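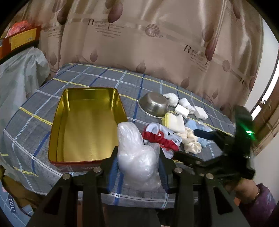 By the handheld gripper bench, Kemurberg workshop
28 September 2019

Looking after the Dillano pair

If you have picked up the Dillano hand grippers lately you'll have noticed they close more evenly than they did in the summer. We have finally given the pair a proper going-over, and since several of you asked what was done (and how to keep them that way!), here are the notes from the bench.

First, the pads. The blue inner pads do nearly all the work when the job is soft stuff like socks, folded cloths and baby clothes, and they are even more important with a crumpled plastic bag, where there's hardly anything solid to hold on to. Ours had gone shiny at the tips. We peeled the old ones, cleaned the fingers with alcohol, let them dry completely and pressed on new pads from the Pons kit, starting at the tip and working back toward the hinge. Please don't start at the hinge. You get a bubble right where you pinch, and you will be peeling it off again by lunch.

Pads go on both fingers of a tool at the same time, even if only one looks tired. A new pad against a worn one pulls cloth sideways as the jaw shuts, and a sock will roll right out of it.

Next, the screws. The silver heads along the upper edges of the frame are easy to reach, so they get tightened a lot, usually by someone walking past with a driver. Go easy - the black plastic gives before the screw does. Snug them by hand in a cross pattern, then open and close the jaw slowly and feel for any rubbing. If it rubs, back off all of them and start again. On one of ours a single overtightened corner had pulled the frame just enough to make the fingers meet crooked, and I spent a whole evening blaming the trigger.

The trigger spring was fine, by the way. It's the 447, and there are 3 spares in the drawer under the Flornska charger.

Checking the jaw after service is my favorite part. We lay out a mixed bed, two people-sized tools and whatever is handy: fluffy socks, flat cloths, a steel bowl turned upside down, an open tin and a plastic bag or two. The bag tells you the most. Squeeze it gently and it should bulge up between the fingers without sliding toward one side. Then try a thick sock, a folded cloth picked up by one corner, and the rim of the bowl. Five pickups of each, changing hands halfway, and write down any that slip. A patterned sheet is great for this because you can line the jaw up with a stripe and see right away if the tool is closing off center.

Green light on before you begin, please. The sheet by the charger lists what the other colors mean, and it has been corrected since the last newsletter.

Between sessions, pick the lint out of the hinge with a dry brush. Fluffy socks shed like crazy and it packs in behind the pads, where you can't see it until the jaw stops short. No oil in there! It creeps onto the blue pads and then you are back at step one.

The log now has 814 cycles on the new pads and they still grip nicely. Next pad check is in October. If a tool feels off before then, tag it and leave it on the left end of the bench with a note saying what it dropped.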